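Home | Projects | Reports | Notes | Contact

Teaching Two Arms to Handle a Phone Case: My Project Report
4 Sep 2022

I picked this project in June because I wanted to learn how a robot gets its training examples. I'd read plenty about the learning part, and almost none of it said much about the poor person making the data! So my project, which I named Flurkeo, is almost all about that. The goal was a clean set of demonstrations of two arms putting a case on a smartphone, good enough that a small model could start copying them.

How the examples get made

I drive the arms myself with a pair of hand controllers, and a program called Sowah saves the joint positions and the camera video together. One try at the task is one episode. I press a pedal to start, do the job, press it again to stop, and then mark the episode good, bad or "look at it later" (I used that last one way too much in the beginning). The limit for one episode is 60 seconds. If I'm still fumbling at that point, the program stops recording and I set up again.

My first few sessions were pretty rough. I kept moving one arm and forgetting the other one existed, and then I'd swing the second one in fast to catch up. A model would learn that too, so all of those went in the bad pile. 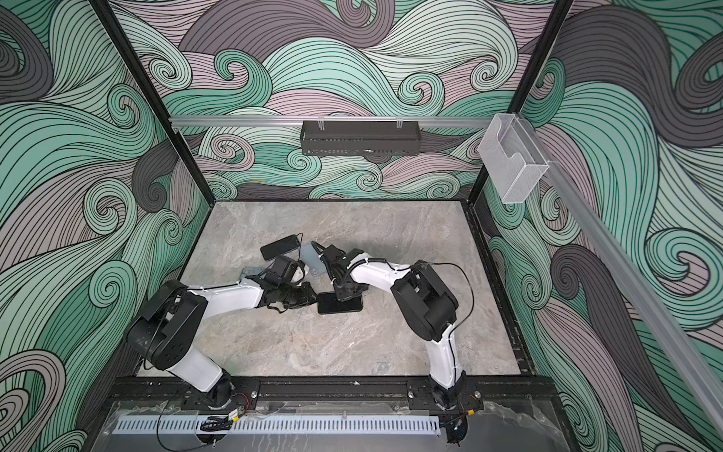

The part I worried about most was getting two grippers to work close together. Each arm is easy enough alone, but put them in the same small space and your brain starts to melt a little. I practiced a lot with nothing between the fingers before I saved anything. Moments with the grippers almost touching over the middle of the table and the case held upright by the right one are what I ended up caring about most, and I went back through the video again and again to see how I'd moved there. Slow was always better. I also learned to keep my elbows on the desk, which sounds silly but made my motions a lot smoother.

Mixing up the starts

If every episode begins the same way, the model just memorizes one path. I made a little start list called Esura that tells me where to put the phone and at what angle before each try. I thought I could do that by feel – I really couldn't. When I plotted my "random" starts from the first week, they were bunched up in one patch like I'd measured them!

I also split the work into 3 stages for labeling: reach, grip and fit. Reach is both arms coming in from the sides toward the phone. It's the easiest stage to drive and the most boring to label, and I still managed to mess up the boundary between reach and grip. Does grip start when the fingers close, or when they touch? I went with touch, changed my mind, and had to redo a whole batch. 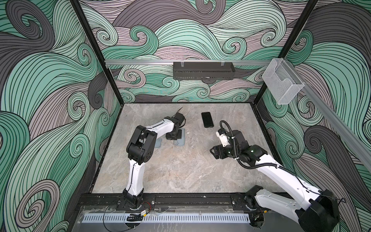 What I'd change

I was hoping for 2000 episodes. I didn't get there, and after throwing out the bad ones the set was smaller still. I'd take fewer and check them the same day, while I can still remember what I was trying to do.

I'd also write the labeling rules first. Mine live in a text file with so many edits that I had to read it twice to write this section. And I'd keep more of the recoveries, where I lose my grip and fix it, instead of marking them bad. My advisor thinks those may be the most useful episodes of all, and I deleted a bunch of them (ouch).

Next up is training the first model on the reach stage only. The label files are being moved to a cleaner format now, and I'll post the rules with them once I've fixed the spelling.

Related projects
Vukeo: sorting small parts with one arm
Building the hand controllers
Notes on labeling video without losing your mind

Contact | © 2022 | Back to top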